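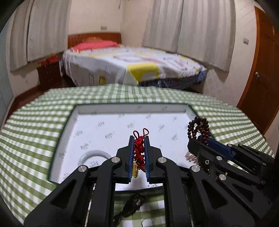
The Ferry to Pellesum

Tariq Magsi came to the harbor at Skokden when the ticket window was already closed. The woman inside was still there, counting coins into paper rolls. He knocked on the glass with one finger.

"The last boat is full," she said. "Come in the morning."

"My uncle is on the island. He is very sick."

She looked at him for a while and then at his bag, which had belonged to the same uncle and had his name written on it in white paint. Fakir. She put down the coins.

"You are from Fakir's family? The one who repairs clocks?"

"I am his nephew."

"He has my clock," she said. "He has had it since February."

She wrote something on the back of an old ticket and pushed it under the glass. Tariq gave it to the man at the boat, who read it, laughed, and let him sit on a box of onions near the engine.

The crossing to Pellesum took nearly 2 hours. The sea was calm, but the engine was so loud that he could not think, and he was thankful for that. He had not visited his uncle for three years. There had been a quarrel about money, 210 crowns, which he had borrowed for a course and then spent on a coat. The coat was a good one. He was wearing it now, and in the middle of the water he took it off and folded it, and after some minutes he was cold and put it on again.

From the landing place he walked up the hill. There are 110 steps on that path, and as a child he had known them all by their faults: the broken one, the one with moss, the one where Drindus the dog used to sleep and did not move for anybody. He found the broken one with his foot in the dark and almost fell.

The door of the house was open. Inside, all the clocks were going, and every clock said a different time. His uncle was sitting up in bed with a spoon in his hand, eating soup.

"You are late," said the old man.

"They told me you were dying."

"I was, on the day they wrote to you. Then I became hungry." He pointed with the spoon. "That is a nice coat."

Tariq felt the heat come into his face. He sat down on the chair by the bed, and for a time he listened to the clocks. One of them struck four, and a small one by the window answered with nine.

"I can pay you back," he said. "I cannot pay all of it now."

"Is it warm?"

"What?"

"The coat. Is it a warm one?"

"Yes, uncle. It is very warm."

The old man finished his soup and gave him the bowl. Then he lay down and pulled the blanket to his chin.

"There is a brown clock on the shelf," he said. "It belongs to the woman at the ticket window. The spring is new, but I could not close the back. My hands shake too much. You have to hold it here, and here, and turn the little screw."

Tariq washed the bowl first. He took the brown clock down from the shelf, carried it to the lamp, and looked for the screwdriver in the drawer where it had always been.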